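Office Skills 1 – Course Handout
Unit 7: Cleaning and Returning a Shared Laptop
Instructor: Ayana Assefa
Kirndale Adult Learning Center
Revised 6 April 2021

Background

The center lends laptops to students in the Office Skills and Bookkeeping courses. Each one goes through many hands in a term, and most of the wear we see comes from crumbs, sticky palm rests and the wrong cleaning products. This unit covers how to wipe down a laptop and the desk it sits on. You will do the full routine at the end of every lab session, and it counts toward your practical grade.

Read the handout before the lab. Section 3 is the part students most often get wrong.

1. Supplies

Each row of desks has a supply tray. It should hold:
– microfiber cloths, one per student
– a 200 ml spray bottle of screen cleaner
– a soft brush for the keyboard
– a bag for used cloths

Do not use paper towels or tissues on the screen. They leave lint and can leave fine scratches on a glossy display. Kitchen sprays and glass cleaner with ammonia are not allowed in the lab. If a tray is missing something, tell the instructor before you start.

2. Before you wipe

Save your work and sign out. Shut the laptop down completely – closing the lid only puts it to sleep. Unplug the charger and any mouse or memory stick. Wait 30 seconds after the fan stops.

Move drinks, paper and bags off the desk. Push your chair in so that the person next to you can get by.

3. Order of cleaning

Work from the inside out. The screen is cleaned first, while the cloth is fresh, then the keyboard and palm rest, and the lid last.

Screen: Spray the cloth, never the screen. One short spray is enough. Wipe from top to bottom with light pressure and support the back of the lid with your other hand.

Keyboard: Brush between the keys toward the front edge. Tip the laptop slightly if crumbs are stuck. Go over the key tops and the palm rest with the same cloth, folded to a clean side.

Lid: Close the laptop and lay it flat on the desk. Wipe the lid in straight passes from back to front. Go gently over labels, as the corners lift when they are rubbed. An asset label that has come loose should be reported, not peeled off.

Keep the laptop back from the front edge of the desk while you work on it. Most of the damage reports from the November term were for laptops knocked off a desk.

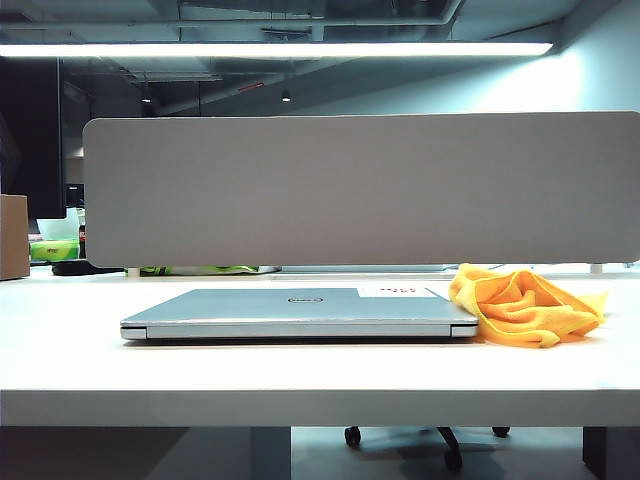 4. The desk

Lift the laptop, wipe the desk top, and put the laptop back once the surface is dry. White desks show pen and coffee marks, so look at yours from the side before you call it done. For pen marks, use a damp cloth and a drop of dish soap. Fold up your cloth and put it in the bag for used cloths. Bags are emptied and the cloths washed without fabric softener, which makes them smear.

5. Returning the laptop

Carry it closed, with both hands. Put it in its numbered slot in the Jonska cabinet, connect the charging lead, and sign the sheet.

Grading

The practical is worth 100 points: 30 for preparation, 40 for the laptop, 20 for the desk and 10 for the return sheet. Students who leave without signing the sheet lose all 10.

For next time

Read Unit 8 (Cables and Chargers) and bring your own notebook. We will meet in the Wubshet Room.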